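Visite du laboratoire régional de police scientifique de Vudbridge

En février, une délégation de l'association Indico, spécialisée dans l'accompagnement des victimes d'agressions armées, a été reçue au laboratoire de Vudbridge. La visite, ouverte à 9 heures par le directeur adjoint, M. Saqib Kiani, portait sur le traitement des éléments recueillis après une fusillade sur la voie publique.

M. Kiani a d'abord rappelé l'organisation du service, réparti en trois sections : balistique, empreintes et documents numériques. Au cours de l'exercice écoulé, le laboratoire a enregistré 868 dossiers, transmis pour la plupart par les parquets du ressort. Le délai moyen de restitution d'un rapport balistique s'établit à six semaines, hors procédures d'urgence. 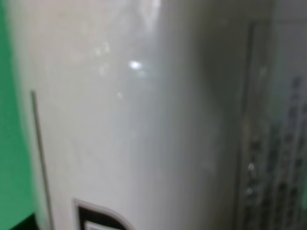
Surface cylindrique claire, vue rapprochée.

La délégation a ensuite suivi le parcours administratif d'un scellé, de l'enregistrement au guichet jusqu'à son retour au greffe. Chaque mouvement est consigné dans le registre Hoani, consultable par le magistrat instructeur. Les échanges ont porté sur l'information des familles – question régulièrement soulevée par les adhérents d'Indico – et sur la restitution des effets personnels, qui demeure subordonnée à une décision judiciaire.

La section numérique a présenté ses conditions d'accès aux enregistrements remis par des témoins. Leur diffusion sur les réseaux avant transmission aux enquêteurs complique l'établissement de la chronologie des faits.

Une seconde rencontre est prévue dans les locaux du cabinet Prurnent, conseil de l'association. Le compte rendu complet peut être demandé au secrétariat.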